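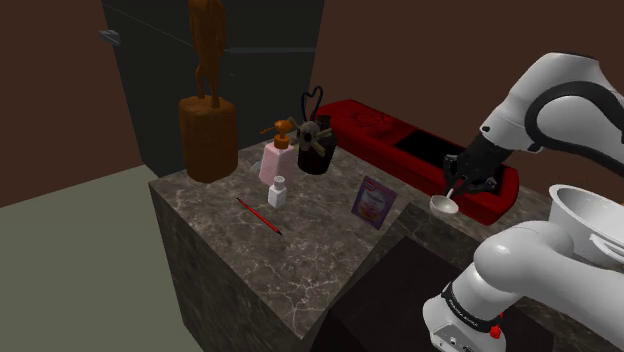

Okay stone people, I need opinions on sealing marble, because I've now read so much about it that I'm more confused than when I started. We moved in this December and inherited a dark marble kitchen, lots of white and gray veining, boxy edges, the works. The sellers left no paperwork at all, so I don't know what the stone is called, who cut it or whether it's ever been sealed. My husband put his wooden carving at one end of the counter before we'd unpacked a single plate, and I put the pink soap pump next to it, and now I'm lying awake wondering what a dribble of soap does to bare marble over time. A guy from Edov came to quote on a full hone and reseal and wants over 2,000 dollars. That seems like a lot for an afternoon with a machine and a rag?? Has anyone done it themselves and lived to tell the tale?
posted by marblehead_marge

Do the water test first. Put a few drops on the counter, go have a coffee, come back and wipe. If there's a darker patch where the drops were, it's thirsty and wants sealer. If it looks the same, put your wallet away. Try it in more than one spot, especially near the sink and wherever they used to cook. Ours was fine on one side of the kitchen and drank like a sponge on the other.
posted by gritty_kitty

What she said. Also, sealer does NOTHING for etching and I wish the shops would say so up front. Etching is acid eating the surface, so lemon, vinegar, tomato, wine. You can seal it until you're blue in the face and a slice of lime will still leave a ghost. Sealing is for stains – oil, coffee, that kind of thing. Two separate problems. I paid for a "lifetime" treatment at our last house and had rings on the counter before the first birthday party was over.
posted by Ernő Virág

Gently disagree with Ernő. The penetrating kind won't help with etching, true, but there are coatings that sit on top of the stone and those do. I've had one on my island for three years, and I have kids who make lemonade. It does change the feel, a bit plasticky under your hand. Some folks hate that.
posted by tallboy_tess

I'm some folks. If I wanted to touch plastic I'd have bought plastic and saved the money. Let it get old! My grandmother rolled dough on hers for 60 years and never sealed it once. It was dull and blotchy and had a dip where she worked, and it's the only thing in that house we all fought over.
posted by Hülya Altıntaş

Was your grandmother's white, though? Asking because dark marble is a different animal. Etches show up as pale spots on dark stone and you can see them from the doorway. On white Carrara you have to squat down and squint. I love patina too, but on a black counter it mostly looks like you never wipe up.
posted by gritty_kitty

Fair point, it was white. Well, it was white at some stage.
posted by Hülya Altıntaş

Marge, on the soap: regular dish soap or hand soap is okay, it just builds up a film if you don't rinse. I'd worry more about anything with citrus on the label, or those bathroom sprays for limescale. Keep them far, far away. I use a drop of plain dish soap in warm water, then a clean damp cloth, then I dry it with a towel. Drying is the step everybody skips and then they wonder why it looks streaky.
posted by slabdad

UPDATE from me! Did the water test last night. By the stove it went dark almost right away, and by the sink it didn't change at all. So I guess somebody sealed part of it? Who does that? Going to ring a second place, Magyar, they have a yard out by the highway. Meanwhile, does anybody know Pastine? The lady at the hardware store swears by it but the can is all in tiny print.
posted by marblehead_marge

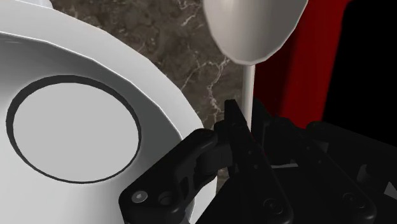

Page 2 of 2

Pastine is fine, I've used it on and off. Wipe it on thin, and I mean thin, then get every bit of the extra off before it dries. My first go I left it on through lunch and ended up with a haze I had to buff for days. Two coats with a good long gap between them. And do your mixing in a big bowl on the floor or out in the garage, never on the counter you're trying to protect. Ask me how I know.
posted by tallboy_tess

Why are you mixing sealer? Mine comes ready to use.
posted by slabdad

Not the sealer, the poultice! I skipped a step, sorry. If there's an oil stain by the stove you should pull it out BEFORE you seal or you're locking it in. Baking soda and water until it's like peanut butter, spread it on, plastic wrap over it, leave overnight. Foltuteo makes a powder that does the same job and I think it's stronger, but it costs more and smells like a swimming pool.
posted by tallboy_tess

Baking soda on a polished dark surface makes me nervous, for the record. It's mildly abrasive. If you do it, don't scrub, just lift it off with something soft and rinse. I'd go for the Foltuteo and open a window.
posted by Ernő Virág

I've used baking soda on black marble with no trouble, so there's one vote the other way. Test it somewhere hidden, behind the toaster or wherever.
posted by gritty_kitty

Still say leave it alone. You've had the house for about five minutes. Cook in it, spill some things, see what bothers you by spring. Maybe it'll be the cabinets.
posted by Hülya Altıntaş

Hülya, it's already the cabinets, haha. Magyar called back and they were so nice about it. They said to skip the honing altogether, no reason to grind down a good polish, and just clean and seal the stove side myself. So I bought the Pastine (returned the fancy sponges to make myself feel better) and I'm doing the poultice first on the one greasy-looking patch. My husband's carving has been told it's moving to the windowsill while I work. Ernő, when you say lift it off with something soft, would a plastic dough scraper do or is that asking for scratches?
posted by marblehead_marge on December 28, 2025

Dough scraper is perfect, just keep it flat. Rinse twice and let it dry all the way before the first coat.
posted by Ernő Virág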